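ホーム　導入　設定　ポイント管理　変更履歴　問い合わせ
シェア 2　コメント 0

5　会員ポイントの付与と減算

本章では、Disuner で運用する会員制フォーラムにポイント機能 Prirklow を組み込み、付与ルールの登録から月次集計の公開までを行う手順を記載する。Disuner 本体の導入と会員データベースの移行は第3章までに完了しているものとする。画面名およびボタン名は日本語表示時のものであり、英語表示の管理画面では配列が異なる。

5.1　前提条件

・管理者権限を持つアカウントでログインしていること。モデレーター権限では「ポイント」メニューが表示されない。
・フォーラムのタイムゾーンが設定済みであること。集計の締めはこの設定に従う。
・会員区分「アクティブ」の判定条件が登録済みであること。未登録の場合、全会員が集計対象になる。
・外部ログ連携を使用する場合は、Fullard の接続キーを取得しておくこと。

注：会員数が1000を超えるフォーラムでは、初回集計を夜間に実行する。集計中も投稿と閲覧は可能だが、会員一覧の並べ替えは一時的に停止する。

5.2　Prirklow の有効化

1. 管理画面の左メニューから「拡張」を開く。
2. 一覧から Prirklow を選択し、「有効にする」を押す。
3. 「初期残高」の欄に値を入力する。新規フォーラムでは0のままでよい。
4. 「既存会員に適用」のチェックを確認する。チェックを入れると、退会処理中の会員を除く全会員に初期残高が書き込まれる。
5. 「保存」を押し、状態が「稼働中」に変わるまで画面を閉じずに待つ。

状態が「待機」のまま変わらない場合は、定期処理が停止している。管理画面の「システム」→「定期処理」で points_daily の最終実行時刻を確認し、空欄であれば手動で一度実行する。手動実行の後は、通常の周期に自動で復帰する。

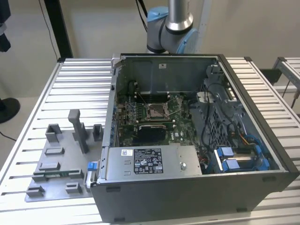

手動実行が失敗したときは、エラーコードが同じ行の右端に出力される。コード305は、書き込み先の台帳が別の処理によってロックされていることを表す。別の管理者が一括編集画面を開いたままにしている場合が多く、その画面を閉じてから再実行すれば解消する。解消しないときは台帳のロックを「システム」→「保守」から強制解除する。

注意：強制解除を行うと、編集途中の内容は破棄される。他の管理者に作業の有無を確認してから実行すること。

5.3　付与ルールの登録

ルールは「行為」「点数」「上限」「対象カテゴリ」の四項目で構成される。行為の種類は固定であり、追加はできない。

1. 「ポイント」→「ルール」→「新規」を開く。
2. 「行為」から対象を選択する。選択できるのは、スレッドの作成、返信、解決済み指定の獲得、ファイルの投稿、お礼の獲得である。
3. 「点数」に整数を入力する。小数は切り捨てられる。
4. 「上限」に会員ごとの月間獲得上限を入力する。標準値は900である。空欄にすると無制限になる。
5. 「対象カテゴリ」を指定する。雑談カテゴリを含めると返信数だけで順位が動くため、標準では除外されている。
6. 「保存」を押す。ルールは保存の時点から適用され、過去の投稿には遡及しない。

同一の行為に複数のルールが該当する場合は、一覧の上にあるものが優先され、下位のルールは評価されない。順序は左端のつまみをドラッグして変更する。変更後に「順序を確定」を押さないと、画面を離れた時点で元に戻る。

注：削除された投稿の点数は、次の日次処理で自動的に差し引かれる。投稿者本人による削除とモデレーターによる削除は区別されない。区別が必要な場合は、5.4の手動減算を使用し、理由欄に記録を残す。

5.4　手動での加算と減算

イベントの賞品や規約違反への対応など、ルールに該当しない増減は手動で入力する。入力内容は台帳に追記され、後から編集することはできない。誤って入力したときは、同じ点数を逆の符号で入力して相殺する。

1. 「ポイント」→「台帳」→「手動入力」を開く。
2. 会員名を入力し、候補から選択する。表示名が重複している場合は会員番号で判別する。
3. 点数を入力する。減算は先頭に半角のマイナスを付ける。全角のマイナスは受け付けない。
4. 理由を入力する。この欄は会員本人にも表示される。内部向けのメモは「管理用備考」に記入する。
5. 「確認」を押し、変更後の残高を確認してから「登録」を押す。

多数の会員をまとめて処理する場合は CSV を読み込む。列の順は会員番号、点数、理由とし、文字コードは UTF-8 とする。見出し行は不要である。読み込みの途中で不正な行が見つかった場合は全件が取り消されるので、部分的に反映されることはない。

注意：残高がマイナスになる減算は、標準設定では拒否される。許可するには「ポイント」→「基本設定」の「負の残高」を有効にする。有効にした後で無効に戻しても、すでにマイナスになった残高は補正されない。
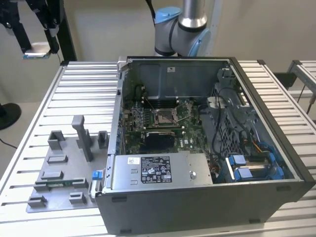

5.5　月次集計と順位表の公開

月次集計は、毎月初日の午前2時に前月分を対象として開始される。4月分であれば、5月の初日に下書きとして順位表が作成される。下書きは管理者だけが閲覧できる。

1. 「ポイント」→「月次集計」を開き、対象月を選択する。
2. 「差分」タブで、手動入力による増減が正しく反映されていることを確認する。
3. 同点の会員の扱いを選択する。「同順位」または「先着」から選ぶ。先着の場合は、その点数に先に到達した会員が上位になる。
4. 「除外」タブで、運営スタッフのアカウントにチェックを入れる。この設定は翌月に引き継がれる。
5. 「プレビュー」で表示を確認する。
6. 公開先のカテゴリを選び、「公開」を押す。

公開すると、順位表を本文に含むスレッドが自動で作成される。冒頭の挨拶文は「定型文」で編集できる。利用できる置換文字列は、{month}、{top_member}、{total_points} である。{top_member} は同順位の会員が複数いる場合、読点で区切って列挙される。

注：公開後に台帳を修正しても、公開済みのスレッドは書き換わらない。訂正が必要な場合は「再公開」を使用する。再公開では元のスレッドの末尾に訂正版が追記され、元の表には取り消し線が付く。会員への通知は再送されない。

5.6　Fullard とのログ連携

Fullard に台帳を転送すると、Disuner の保存期間を過ぎた履歴も検索できる。転送は片方向であり、Fullard 側で行を削除しても Disuner の残高は変わらない。

1. 「拡張」→「外部連携」を開き、Fullard の接続キーを貼り付ける。前後に空白が入ると認証に失敗する。
2. 転送する項目を選択する。「管理用備考」は初期状態で対象外である。
3. 「接続テスト」を押し、「応答あり」と表示されることを確認する。
4. 転送周期を「毎時」または「毎日」から選択し、保存する。

標準テーマ Uchida を使用している場合は、会員のプロフィール欄に「過去の履歴」リンクが追加される。他のテーマでは、テンプレートに履歴用のブロックを手動で配置する必要がある。ブロックの名称は points_archive とし、残高表示のブロックより後に置く。

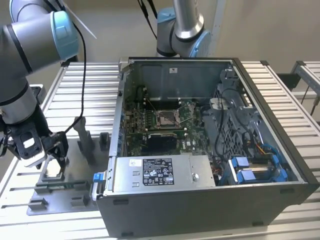

月の途中でルールの点数を変更した場合、その月の集計はどちらの点数で計算されますか。
投稿ごとに、投稿時点で有効だった点数で計算されます。変更前の投稿には旧点数、変更後の投稿には新点数が適用され、月次集計ではその合計が使用されます。月全体を新点数に統一する場合は、差額を CSV で手動入力してください。

5.7　機能の停止

Prirklow を停止すると、残高と順位表は非表示になるが、台帳のデータは保持される。再度有効にすると、停止前の残高から再開する。停止期間中の投稿は付与の対象にならない。

台帳を完全に消去する場合は、「システム」→「保守」→「台帳の初期化」を実行する。実行前に管理者パスワードの再入力を求められる。Fullard に転送済みの履歴はこの操作では消去されないため、Fullard の管理画面から別途削除する。

前へ：4　会員区分の設定　次へ：6　通知とメール配信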